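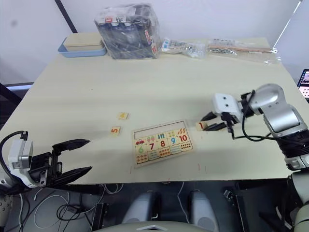
Back row of the table: blue tray with the wooden box in it, bags next to it.

Board: Toys, Puzzles and Small Parts
Thread: Bags or boxes for puzzle sets?
Friday, January 4, 2019

tavares_mom152
After December we have more sets than shelf. I threw out the cardboard and put everything in clear bags. My sister thinks that was a mistake. What do you all do?

Fisent
Your sister is right. Bags slide off each other and the zippers split. I moved to the Sekia boxes, the six-inch ones, and haven't gone back.

gluepot7
Disagree. Boxes waste space if the set is small. Bags are fine if you keep them upright in a bin. You can also see what's inside without opening four lids.

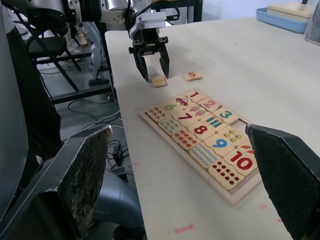 What do you do with a wooden puzzle when one piece is missing?
Keep it with the others for a month, then write to the maker. Lultelent sent me a single replacement for the cost of a stamp.

Fisent
They wanted almost $7 from me for one piece. Depends who opens your email, I guess.

tavares_mom152
Good to know. What about labels? Marker rubs off the plastic.

gluepot7
Index card inside the bag, facing out. Write the name and the piece count on it.

Fisent
Or paint a dot on the back of every piece, one color per set. Then it doesn't matter what they're stored in.

gluepot7
I wouldn't paint the pieces - it kills the resale value.

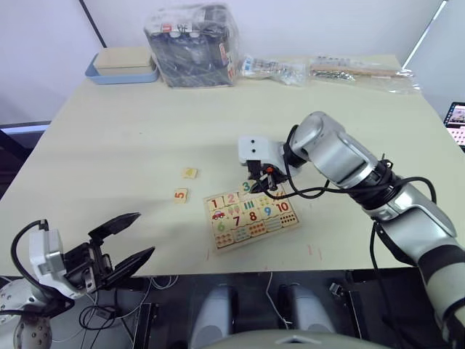
Tray on the left, the long bag with the stick in it farther right.

tavares_mom152
Going with the cards for now. I'll try one box for the puzzles with the smallest pieces.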